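# 社員表彰の推薦フォームが送信できない件(対応ログ)

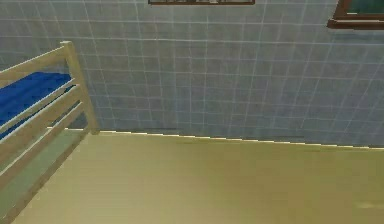

**カテゴリ:人事システム > 表彰・推薦**

起票者:Rima Rizk(Tavanine 人事部)
担当:Han-gyeol Tak
起票日:18/01/2022
状態:解決済み(たぶん)

**症状**
Resstead の「チーム貢献賞」推薦フォームで、送信ボタンを押すと「推薦理由が短すぎます」と出る。推薦理由は上限の300字ぴったり書いてある。これ以上どう褒めろというのか。

**調査**

- ブラウザ変更、再ログイン:変化なし。儀式として実施。
- 英語で同じ長さの文を入れると通る。日本語だと落ちる。
- 下限は50字のはずだが、設定画面では「50語」になっていた。空白で語を数える仕様らしく、日本語の推薦文は段落ごと1語扱い。Rizk さんの力作は2段落なので2語。
- 設定を変えたのは Anayeli Ocampo さん。7月の英語版フォーム公開時に、全言語へ一括適用とのこと。本人はその年の改善賞を受賞している。

**対応**
日本語フォームのみ単位を「字」に戻した。テスト推薦を4件送信し、すべて受付を確認。

**追記(Tak)**
テスト推薦の削除を忘れ、選考担当の Sawsan Yammine さんから「『ああああ』が続く推薦理由について、具体的な功績を補足してください」と丁寧な差し戻しが来た。候補者欄は全件、私の名前である。取り下げ済み。

**追記(Rizk)**
送信できました。ただし受付メールの宛名が「Semaan 支社御中」になっています。うちは Semaan 支社ではありません。

**追記(Tak)**
宛名の件は別チケットでお願いします。推薦理由の欄は不要です。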